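Grid tablecloth

A grid tablecloth is a table covering with a pattern of thin lines that cross at right angles on a plain ground. The most common version has black lines on white. The pattern is also called windowpane, graph check or line check. It is sold for dining tables, desks, craft tables and picnic use, and it is one of the simpler designs to print because it needs only one color.

The grid tablecloth is usually told apart from gingham, in which bands of color overlap to make solid and half-tone squares, and from tattersall, in which lines of two or more colors alternate. In a grid cloth the lines are all one color, and most of the surface is left bare.
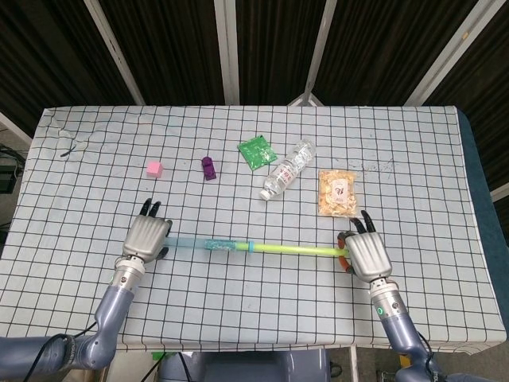
White grid tablecloth with the front edge hanging over the side of the table. Folds are bunched near the far edge.

Pattern

The size of the square is given as the distance from one line to the next. Small grids are often sold as "graph" and large ones as "windowpane," but sellers do not use the names in the same way. Lines may be solid, dashed or slightly uneven, the last being meant to look hand drawn.

On a printed cloth the pattern is laid on one face of the fabric and the back is paler. On a woven cloth the lines are made by colored threads in the warp and weft, so they show on both sides and always follow the grain. A printed grid can run off the grain if the fabric was not straight when it went through the press. The fault is easy to see in this pattern, as the lines drift away from the hem. Buyers of cut lengths are commonly told to line up the hem with the grid and ignore the weave, which can leave a cloth that twists a little after washing.

Materials

Grid tablecloths are made in cotton, linen, polyester, cotton and polyester blends, and vinyl with a fabric backing. Cotton and linen crease easily and are usually ironed. Polyester holds fewer creases but may keep the fold lines from its packaging through the first few uses. Vinyl is wiped clean and is not ironed.

Creases show more on a grid than on a plain white cloth. Where the fabric lifts, the straight lines bend with it, and a low wrinkle that would pass unseen on a plain cloth can be picked out from across a room. Smudges also show on the white ground, between the lines.

Sizes and fit

Cloths are sold in square, rectangular and round shapes. The part that hangs below the tabletop is called the drop. A short drop is usual for everyday use and for work tables, and a longer one for formal dining. To find the length needed, the drop is doubled and added to the length of the table, and the same is done for the width.

Round cloths are less common in this pattern. The lines meet the curved hem at changing angles, and pieces of squares are left all the way around.

Use

Apart from meals, the cloths are used on tables for sorting, games and crafts. Small things such as blocks, packets and bottles stand out well on the white ground, and the lines give a rough guide for setting items in rows or keeping them apart. They are not accurate enough for measuring, as fabric stretches and shrinks. Sewing guides recommend a cutting mat for that purpose.
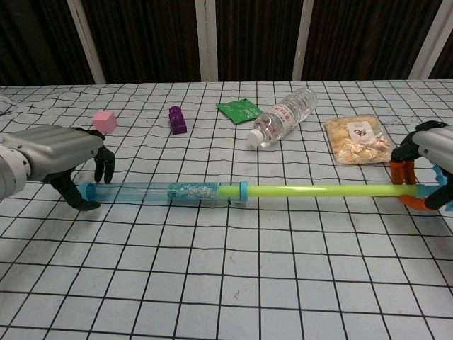
Grid tablecloth with a long tube held above it and small items behind, among them a pink cube and a green packet.

Makers

The Arnwood mill in Stellelport sold a black and white grid under pattern number 1041. It was offered first as yard goods and later as finished cloths with a mitered hem. The squares measured 50 millimeters. The pattern was drawn by Aravind Rodrigues, who also designed a set of napkins with the same line at half the spacing.

Faltier brought out a backed vinyl version in 2000. It was sold by the roll and cut to length in the store. Lakatos, a supplier to cafes, made a heavier cotton cloth in the same pattern with lines in black, navy or brown. The brown was dropped after 7 years. Arnwood stopped printing its own cloth but continued to supply plain white fabric to other finishers.

Care

Cotton and blended cloths are machine washed, most often in warm water. Black lines may lose some color over many washes, and chlorine bleach speeds this up, so an oxygen-based whitener is generally preferred for the white ground. Linen is ironed while damp. Cloths that are used often are sometimes stored rolled on a tube to avoid a hard center fold.

See also

Gingham
Oilcloth
Table runner
Tattersall
Windowpane check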